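Hestetti and Kuletti team up on refillable perfume case

Hestetti, the Clestmont fragrance house, is marking 40 years in business with a refillable case made by the silversmiths at Kuletti. The two companies have shared a street for most of that time but had never put their names on the same product.

The case holds a 90 ml bottle of Hestetti's first perfume, a dry cedar and orange peel scent that has stayed in the range since the shop opened. Kuletti is making the case in 2 finishes, brushed silver and a darker oxidized version. Both have a hinged lid and a band of engraved leaves taken from the label on the original bottle.

A total of 3,322 cases will be made. Each is numbered on the base, and the number is also written on the card that comes in the box. Kuletti says the engraving is done by hand after the case has been polished, so the leaves differ a little from one piece to the next.

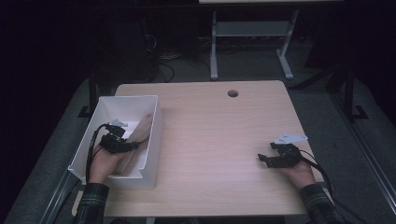 Folded beige cloth in a white bin at the desk.

The bottle inside can be lifted out and refilled at any Hestetti counter. Customers who already own the 90 ml size can buy the case on its own, although the older bottles with the square stopper will not fit. Staff at the counter can check before you order.

Egilsson, the department store, will carry the case at its Clestmont branch from August. It will be shown on the ground floor next to the watch counter, along with several of Kuletti's early sketches and the plaster model used to settle the shape of the lid. Orders can be placed there or at the Hestetti shop, and initials can be added inside the lid at no extra charge. Engraved orders take longer and can't be returned.

Kuletti is also making a small silver funnel for people who prefer to refill at home. It is sold separately and comes in a cotton pouch. Hestetti has said it plans to keep the funnel in the range after the last of the cases has been sold.

2 comments | 40 shares

Contact the newsletter desk | Copyright Clestmont Style Letter | Back to top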